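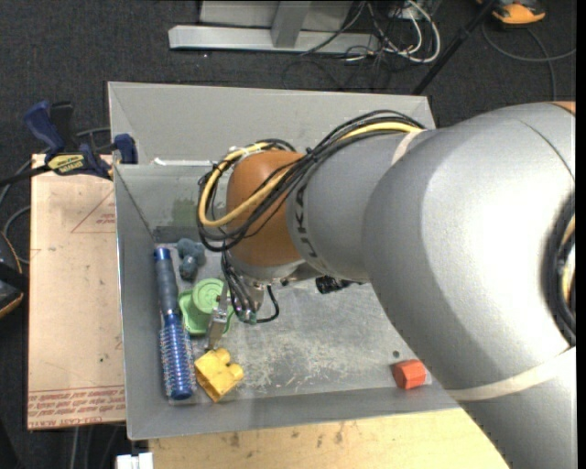
Ticket: Island route planner drops the Orov to Lam ferry from multi-stop trips
Product: Pruvex trip planner, web and phone app
Area: Timetables and connections
Opened: 14th July
Priority: Normal, raised to High
Status: Resolved, one follow-up open

Summary

Trips that include the island of Kutance and go on to Lam are being planned by way of the mainland. The direct ferry from Orov harbour to Lam is running and has seats, but the planner leaves it out whenever Kutance is an overnight stop. The traveller is offered a return crossing to the mainland, a night there and a second ferry out the next morning.

If the same ferry is searched as a single journey, it is found and can be booked.

Reported behaviour

The customer built a trip with these stops: mainland port, Kutance (Orov harbour), Lam, mainland port. Kutance was set to two nights. On saving the trip, the planner showed a yellow notice reading "No direct crossing on this date" between Orov and Lam and filled the gap with the mainland route.

The customer had the printed harbour timetable and could see an afternoon sailing on the day in question. They removed Kutance, searched Orov to Lam on its own and got the sailing. They put Kutance back and the sailing disappeared again.

Expected behaviour

The afternoon sailing should be offered in the trip, with no notice.

Environment

Web version, current release. Repeated on the phone app with the same account. Repeated with a clean test account. Language and currency settings make no difference. Signing out makes no difference.

Steps to repeat

1. Start a new trip from any mainland port with a ferry to Kutance.
2. Add Kutance as an overnight stop. Any number of nights will do.
3. Add Lam as the next stop.
4. Leave "Arrive by" empty.
5. Save the trip and open the leg between Kutance and Lam.

Result: mainland route shown, yellow notice present.

Log

Entry: first look

Fault repeated on first attempt. Checked that the operator feed for the Orov harbour has been loaded. It has. The sailing is in the feed with the right date, the right vessel and open seats. This is not a missing timetable.

Customer told that the sailing exists and can be booked as a single journey. Asked them not to buy the mainland crossing until we reply.

Entry: cache

Cleared the stored results for the Orov to Lam pair and rebuilt the trip. No change. Cleared the whole region. No change. Put the region back on the normal refresh.

Entry: season calendar

The summer timetable for the smaller islands is loaded as a separate calendar and overrides the winter one. An early thought was that trips with several stops were still reading the winter calendar, in which Lam has no afternoon sailing. Moved the test trip into August, where the winter calendar cannot apply. Same notice. Calendar ruled out.

Entry: nights

Varied the length of stay on Kutance with all else unchanged.

No overnight stay, same-day change at Orov: sailing offered.
One night: sailing not offered.
Two nights: sailing not offered.
A full week: sailing not offered.

The fault follows the overnight stay. The date of the sailing has no effect.

Entry: stop location

When a place is added as an overnight stop, the planner swaps the harbour for the point where the traveller is taken to be staying. If no hotel has been entered it uses the centre point of the place. For most islands in the region the centre point is the main village, which is next to the harbour or a short bus ride from it.

For Kutance the centre point is the middle of the island outline. It falls on the ridge inland of Orov, with no road to it. The planner works out a walk from there to the harbour and finds that it is longer than the limit for a transfer on foot, which is 2000 metres. It looks for a bus, finds no stop within reach, and discards the harbour.

Having discarded Orov, it falls back on a saved link between Kutance and the mainland. That link is attached to the island as a whole and so does not need a walk. This explains why the mainland route still appears when the direct one does not.

Entry: check with a hotel entered

Added a guesthouse on the Orov waterfront to the test trip. Sailing offered at once, notice gone. Removed the guesthouse. Notice returned.

Cause confirmed.

Priority raised to High. Any traveller who has not yet picked somewhere to stay will be affected, and that is the usual order of planning for the smaller islands. The mainland route also costs more and loses a day.

Workaround sent to customer

Either of these will bring the sailing back:

Enter a place to stay in or near Orov for the nights on Kutance. It does not have to be booked through us. A street name is enough.

Or open the Kutance stop, choose "Change location" and type Orov harbour. Make sure the harbour is picked from the list, as pressing return on the typed text puts the pin back in the middle of the island.

Customer replied that the second method worked on the web but that the phone app lost the change after closing.

Entry: phone app

Repeated. The phone app saves the new location to the handset and sends it to the account only when another part of the trip is edited. If the app is closed first, the old location is pulled down from the account and overwrites the change. Separate fault, present for any stop and not only Kutance. Advised the customer to make the change on the web and then pull down on the trip screen in the app to refresh it.

Moved to its own ticket. See follow-up.

Entry: fix

Centre point for Kutance moved from the island outline to the village at Orov. Test trips rebuilt for all lengths of stay listed above. Afternoon sailing offered in each.

The correction is to the place record, so no release is needed. Trips saved before the change keep the old point until they are opened and saved again.

Entry: other islands

Ran a search for island records where the centre point lies further from the nearest harbour than the walking limit and no bus stop is in reach. The search returned 40 records. Most are uninhabited or have no scheduled ferry and were left alone. The records with a passenger service have been moved to the main village or, where there is no village, to the landing stage.

Lam was not on the list. Its centre point is already in the harbour town.

Entry: wording of the notice

"No direct crossing on this date" is wrong in these cases. The planner had found a crossing and thrown it away at the walking step. Asked for a different notice when a harbour is dropped for distance. Proposed text: "We could not find a way from your stop to the harbour. Add where you are staying or choose the harbour as your location."

Wording accepted. It will go out with the next web release. The phone app will show the old text until its own release.

Entry: customer check

Customer opened and saved the trip on the web. The Orov to Lam sailing appeared and the mainland night was removed. Total for the ferries matched the harbour timetable. Customer had not bought the mainland crossing, so no refund is due.

Customer also asked whether the planner allows for early check-in at Orov. It does: the harbour record holds a boarding time of 40 minutes before departure, and this is added to the walk. The value was compared with the operator feed and is correct.

Resolution

Place record for Kutance corrected. Records with the same fault corrected. Notice text changed for the next web release.

For support staff

If a traveller reports a missing ferry in a trip with several stops, search the crossing as a single journey first. If it is found, open the overnight stop before the crossing and look at where the pin is. Do not clear the regional cache for this symptom. It slows searches for all customers in the region while it refills.

Saved trips can be refreshed from the support screen with "Rebuild legs". Booked legs are not touched.

Follow-up

Open: phone app does not send a changed stop location to the account until another edit is made. Linked to this ticket. Web workaround stays in the reply template until that ticket is closed.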